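Ticket 1024: Shopsystem Niren, Produktfotos werden mit falschen Farben ausgeliefert
Kategorie: Medienverwaltung / Bildverarbeitung
Priorität: mittel (vom Support herabgestuft, vorher hoch)
Status: offen, wartet auf Hersteller
Eröffnet: 9. Juni 2023

Meldung

Nach dem Update der Medienverwaltung sehen unsere Gelbtöne im Shop anders aus als in den Originaldateien. Betroffen sind Kleidungsfotos, die über das Modul Dillel hochgeladen und dort automatisch in mehrere Größen umgerechnet werden. Senfgelb kommt als stumpfes Oliv heraus, helle Stellen kippen ins Graue. Blau und Schwarz wirken auf den ersten Blick normal, deshalb ist es vermutlich niemandem vorher aufgefallen.

Wir verkaufen gebrauchte und aufgearbeitete Kleidung. Wenn die Farbe nicht stimmt, kommt die Ware zurück, und zwar auf unsere Kosten. Ich bitte daher um eine Antwort, die über den Hinweis auf den Browsercache hinausgeht.

Was ich erwarte: Das Bild im Shop hat dieselben Farben wie die hochgeladene Datei.
Was passiert: Das Bild in der Originalgröße stimmt, alle verkleinerten Fassungen stimmen nicht.

Erste Antwort des Supports

Vielen Dank für Ihre Meldung. Bitte leeren Sie zunächst den Cache Ihres Browsers und laden Sie die Seite neu. Sollte der Fehler weiterhin auftreten, prüfen Sie bitte die Kalibrierung Ihres Bildschirms. Unterschiedliche Endgeräte stellen Farben unterschiedlich dar.

Rückmeldung Kunde

Cache geleert. Keine Änderung. Ich hatte auch keine erwartet.

Zum Bildschirm: Ich sehe Original und Vorschaubild nebeneinander auf demselben Monitor, im selben Browser, im selben Fenster. Wenn die Kalibrierung schuld wäre, müssten beide falsch sein. Zusätzlich auf zwei Telefonen und einem Tablet geprüft, überall derselbe Unterschied. Der Fehler sitzt also vor der Anzeige.

Ich habe außerdem eine verkleinerte Fassung heruntergeladen und in einem Bildbearbeitungsprogramm geöffnet. Auch dort ist sie falsch. Damit ist der Browser aus meiner Sicht erledigt.

Zweite Antwort des Supports

Wir konnten das Verhalten mit unserem Testbild nicht nachstellen. Bitte senden Sie uns ein Originalfoto und teilen Sie uns mit, in welchem Farbraum die Datei gespeichert wurde. Wir empfehlen generell sRGB.

Rückmeldung Kunde

Die Dateien kommen in Adobe RGB aus der Bearbeitung, das Profil ist eingebettet. Laut Ihrer Dokumentation ist das zulässig: "Eingebettete Farbprofile werden erkannt und beim Umrechnen berücksichtigt." Entweder stimmt der Satz oder das Modul arbeitet fehlerhaft. Beides zusammen geht nicht.

Darf ich fragen, was Ihr Testbild zeigt? Wenn es eine sRGB-Datei ist, kann der Fehler damit gar nicht auftreten. Dann wäre "nicht nachstellbar" keine besonders aussagekräftige Feststellung.
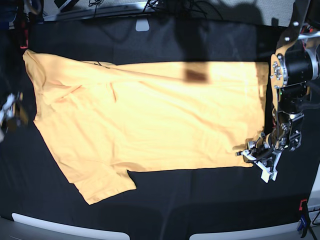

Weil mir beim letzten Ticket gesagt wurde, ich hätte mehrere Dinge gleichzeitig verändert, bin ich diesmal einzeln vorgegangen. Protokoll:

Test A. Datei in Adobe RGB mit eingebettetem Profil, Upload über Dillel. Originalgröße richtig, Verkleinerungen falsch.

Test B. Dieselbe Datei, vor dem Upload nach sRGB umgewandelt. Originalgröße richtig, Verkleinerungen richtig.

Test C. Dieselbe Datei in Adobe RGB, aber per FTP direkt in den Medienordner gelegt und erst danach in der Verwaltung eingelesen. Originalgröße richtig, Verkleinerungen falsch. Der Weg des Uploads spielt also keine Rolle.

Test D. Wie A, aber im Modul die Option "Metadaten entfernen" abgeschaltet. Verkleinerungen richtig. Dateien dafür merklich größer.

Test E. Wie D, danach Option wieder eingeschaltet und Vorschaubilder neu erzeugt. Verkleinerungen falsch.

Meine Lesart: Das Modul verkleinert das Bild, wirft mit den Metadaten auch das Farbprofil weg und rechnet die Farbwerte vorher nicht um. Der Browser hält die Datei danach für sRGB und zeigt Zahlen an, die für einen größeren Farbraum gedacht waren. Daher die matten Farben. Ich bin kein Entwickler und lasse mich gern korrigieren, hätte dann aber gern eine Erklärung, die zu allen fünf Tests passt.

Dritte Antwort des Supports

Vielen Dank für die ausführlichen Tests. Unsere Fachabteilung hat einen Zusammenhang mit der Erweiterung Darwish vermutet, die in Ihrem Shop aktiv ist. Diese greift ebenfalls in die Bildausgabe ein. Bitte deaktivieren Sie die Erweiterung und erzeugen Sie alle Vorschaubilder neu.

Rückmeldung Kunde

Darwish ist bei uns für das verzögerte Nachladen der Bilder zuständig. Es ändert den Seitenquelltext und fasst die Dateien selbst nicht an. Ich habe es trotzdem deaktiviert, damit wir den Punkt abhaken können.

Ergebnis: Verkleinerungen weiterhin falsch. Zusätzlich lädt die Kategorieseite jetzt spürbar langsamer. Erweiterung wieder eingeschaltet.

Eine Anmerkung zum Neuerzeugen der Vorschaubilder: Der Vorgang ist beim ersten Anlauf ohne Fehlermeldung stehen geblieben. Der Fortschrittsbalken war voll, die Dateidaten im Ordner waren aber zum Teil noch alt. Im Log stand nur

thumbnail job finished (skipped: 16)

ohne Angabe, welche Dateien übersprungen wurden und warum. Beim zweiten Anlauf lief es durch. Das mag ein eigener Fehler sein, ich erwähne es nur, damit es später nicht als Ursache herhalten muss.

Vierte Antwort des Supports

Wir haben Ihr Originalfoto mit unserer Entwicklungsumgebung getestet und können die Farbabweichung nun bestätigen. Das Verhalten tritt auf, wenn die Metadaten beim Umrechnen entfernt werden. Als Umgehung empfehlen wir:

1. Bilder vor dem Upload in sRGB umwandeln oder
2. die Option "Metadaten entfernen" deaktivieren.

Da eine Umgehung existiert, stufen wir die Priorität auf mittel herab. Können wir das Ticket damit schließen?

Rückmeldung Kunde

Nein.

Die beiden Umgehungen sind meine Tests B und D. Dass sie funktionieren, wusste ich schon. Zu den Nachteilen:

Bei Umgehung 1 müsste der gesamte Bestand neu umgewandelt und neu hochgeladen werden. Die Zuordnung der Bilder zu den Artikelvarianten geht beim Ersetzen verloren, das ist ein bekannter Punkt in Ihrem eigenen Forum.

Bei Umgehung 2 bleiben sämtliche Metadaten in den ausgelieferten Dateien, auch Kameradaten und Bearbeitungsnotizen. Das will ich nicht öffentlich haben. Die Option hat ja einen Grund. Gebraucht würde eine Einstellung, die alles entfernt und nur das Profil stehen lässt, oder besser gleich eine Umwandlung nach sRGB vor dem Entfernen. Andere Programme können das seit Jahren.

Bitte auch den zitierten Satz in der Dokumentation ändern, solange er nicht zutrifft.

Fünfte Antwort des Supports

Die Anforderung wurde an die Produktentwicklung weitergegeben. Einen Zeitplan können wir derzeit nicht nennen. Möglicherweise ist das neue Bildmodul Dotetti für Sie interessant, das Farbprofile vollständig unterstützt. Es ist als kostenpflichtige Erweiterung erhältlich.

Rückmeldung Kunde

Ich soll also für ein zweites Modul bezahlen, damit das erste tut, was in seiner Anleitung steht. Davon bin ich nicht überzeugt. Ich habe trotzdem die Testversion von Dotetti auf der Kopie des Shops installiert.

Die Farben stimmen. Transparente PNG-Dateien bekommen dafür einen schwarzen Hintergrund, unser Logo eingeschlossen. Der Schalter "Transparenz erhalten" ist vorhanden, bewirkt bei mir aber nichts. Damit kommt das Modul für uns vorerst nicht in Frage. Ob ich dafür ein eigenes Ticket aufmache, überlege ich mir noch.

Gibt es wenigstens eine Änderungsliste zum Stand vom März? Bis dahin waren die Verkleinerungen in Ordnung. Ich habe Dateien aus dieser Zeit in einer Sicherung gefunden: gleiche Quelle, gleiche Option gesetzt, Farben richtig. Es muss sich also auf Ihrer Seite etwas geändert haben. An unseren Einstellungen wurde laut Änderungsprotokoll nichts gedreht, Auszug liegt bei.

Sechste Antwort des Supports

Die Entwicklung hat bestätigt, dass die verwendete Bildbibliothek mit einem der letzten Updates ausgetauscht wurde. Die bisherige Bibliothek hat die Umrechnung nach sRGB offenbar selbsttätig vorgenommen, bei der neuen muss sie gesondert aufgerufen werden. Eine Korrektur ist für eine der kommenden Versionen vorgesehen.

Rückmeldung Kunde

Danke, das ist die erste Auskunft, mit der ich etwas anfangen kann. "Eine der kommenden Versionen" kann allerdings auch 2030 heißen. Ich bitte um die interne Fehlernummer, damit ich die Versionshinweise danach durchsuchen kann.

Bis dahin verfahren wir so: Neue Fotos werden beim Export nach sRGB gewandelt. Der Altbestand bleibt liegen, ausgenommen gelbe, orange und rote Artikel, die wir von Hand austauschen. Auf den betroffenen Artikelseiten steht ein Hinweis, dass die Farbe in der Übersicht abweichen kann und die vergrößerte Ansicht maßgeblich ist.

Nach dem Einspielen der Korrektur werde ich die Tests A bis E wiederholen und die Ergebnisse hier eintragen. Vorher bitte nicht schließen, auch nicht automatisch wegen Inaktivität. Das ist beim letzten Ticket passiert.

Interner Vermerk, versehentlich öffentlich

Kunde möchte Fehlernummer. Dürfen wir die rausgeben?

Rückmeldung Kunde

Ich kann das lesen. Ja, bitte.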